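Samoria Grip Kit: review dataset and notes
Data card, release 2, updated in March

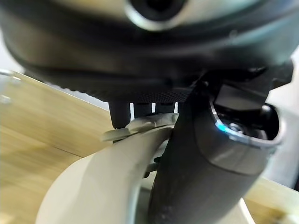 The Samoria Grip Kit is a bolt-on package for small arms: a wrist camera, two sets of finger pads, a mounting ring and a licence for the recording software. We bought one at full price and put it through the work we do every week, and this repository holds the recordings and our notes. The wrist camera sits very close to the work, and that shapes most of what follows. With the gripper at a cream plastic part, the dark housing fills the whole top of the view and a finger crosses the right half, so the usable area is the middle and lower left. The pegs under the knurled band come out fairly sharp, while the housing nearest the lens is badly blurred. Anyone training on this data should expect that layout and should not crop it away without checking what goes with it.

What is in the repository

episodes/ holds the recordings, one folder per attempt
notes/ holds the operator's comments as plain text
splits/ holds the lists we used for training and testing
tools/ holds a viewer and a script for checking file integrity

There are 3623 episodes in total. Of these, 556 are marked as failed by the operator and 259 are held out for testing. The held-out list includes failed attempts as well as good ones, so the two groups overlap. A further 113 episodes were removed before release for missing camera data and are not counted in the total.

How it was recorded

All recording was done at our Poltov workshop by Kirsten Holst and Yareli Serrano. Both had used other grippers before but neither had used this kit. Each episode starts with the arm at rest and stops when the operator presses the pedal. Success or failure was marked by hand straight afterwards, and we did not go back and change marks later, even where the video made us doubt them. If you disagree with a mark, please open an issue and give the episode folder name.

Camera settings were left on the kit's defaults. We tried fixed exposure on a few early runs and went back, so those runs look different. They are listed in splits/exposure.txt.

Review notes on the kit

Fitting took one afternoon. The mounting ring is well made and the screws supplied were the right length. The printed guide has the cable route the wrong way round on page four; the version on the supplier's site is correct.

The finger pads hold smooth plastic well. They are less good on thin edges, where the part tends to turn in the grip as the arm lifts. The softer set helped a little, but picks up dust and needs wiping down. Kirsten preferred the harder set for everything, Yareli swapped between them, and the notes files say which set was on.

The recording software is the weak point. It stops without a warning when the disk is full, and this is how we lost most of the removed episodes. Trudum, who sold us the kit, answered our messages quickly and sent a patch that adds a disk check at the start of a session. It does not check again during one.

We would buy the kit again for bench work with parts of a similar size. For anything where you need to see well past the fingers, plan on a second camera — the wrist view alone will not be enough.

Known problems

Timestamps drift slightly in long episodes. Use the frame index for alignment.
Some notes files are empty. The operator had nothing to add.
The viewer is slow to open on older machines.

Licence and contact

The data may be used and shared for any purpose with credit to the Ásgeirsdóttir workshop. The scripts in tools/ are under the same terms. The kit's own software is not included and has to come from the supplier. Questions about the recordings go to Yareli Serrano through the issue tracker.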